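In Defense of the Plant on the Work Table

Monday, February 11, 2019

Last July our office at Flasilness moved to a smaller floor, and everyone received a list of what may stay on the shared tables. Laptops may stay. Notebooks may stay until the evening. Plants were not on the list, and so the plants went to a corner near the elevator, where most of them died before the autumn.

I want to write a few words for the plants, and also against the list.

The rule has a good intention. A clear table is easier to wipe, and the next person can sit down without moving the things of a stranger. I worked 6 years at Siltton, where the tables were covered with old cups, cables and paper, and I do not miss it. But a table with nothing on it has its own problem. People do not like to sit at it. They put down the bag, they look at the white surface, and they go to find a place beside the window.

The company Skelolent, which sells us the office furniture, gave us a brochure with the title "The Free Surface." In it there are long gray tables, and every one of them is completely bare. I counted one plant in the whole brochure, and it was standing on the floor behind a door. For 2,000 dollars one can buy such a table. I think a plant for a few dollars would do more for the room than the table does.
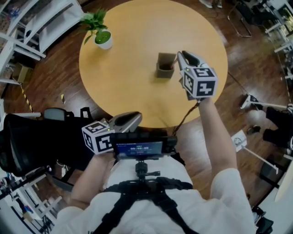 A round table is, in my opinion, the best kind for keeping something green on it. It has no head and no corner, so the plant does not take the place of any person. It is enough to push the pot to the far side, as with the white one on this light wood table, and the near half stays free for the hands and for a small open box. The green moss over the soil is also a good idea, and I have copied it at home. With shelves full of things along one side and a black office chair, a workroom can look hard very quickly, and some leaves make it softer.

My colleagues answer that somebody must water the plant. This is true. In room 311, where we still have a table of the old kind, made by Yatsenko, we water on two days of the week and it takes less time than making tea. If a person goes on vacation, he leaves a note under the pot.

I have asked that the list be changed by one line: one plant for each table, in a pot that does not leak. I have not received an answer yet.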